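August 11, 2022

Quick one, dinner is on. The block sorting continues. I told Pauline I'd have it done by April and, well.

So the deal is one color per bin. Yellow bin gets the orangey yellow ones because I refuse to argue with myself about orange vs yellow anymore. Red ones are the problem. They get everywhere. Found 13 in the couch last week, 2 in a boot. Over 150 sorted so far and the big sack from Zunia's garage sale isn't even open yet.

Small belt, little bins, cords all over the table. Not pretty but I like it better then the floor, my knees are done with the floor.

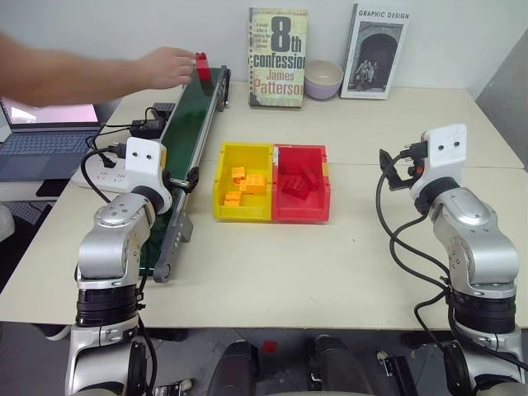 Do you wash the blocks before sorting or after?

Before, in a mesh bag in the sink with warm water and dish soap, then spread out on a towel overnight.

Pauline Rowbotham (hi Pauline) thinks I should sort by size instead. Tried it for one evening. Hated it. You end up squinting at every single peice and the kids only ever ask for "the red ones" anyway.

Still need: lids, labels, one more bin for the weird bits. Wheels, hinges, that one tiny door. Ackroyd had bins on sale but the lids were sold separately, so no.

Ok the timer's going. More when the sack is open.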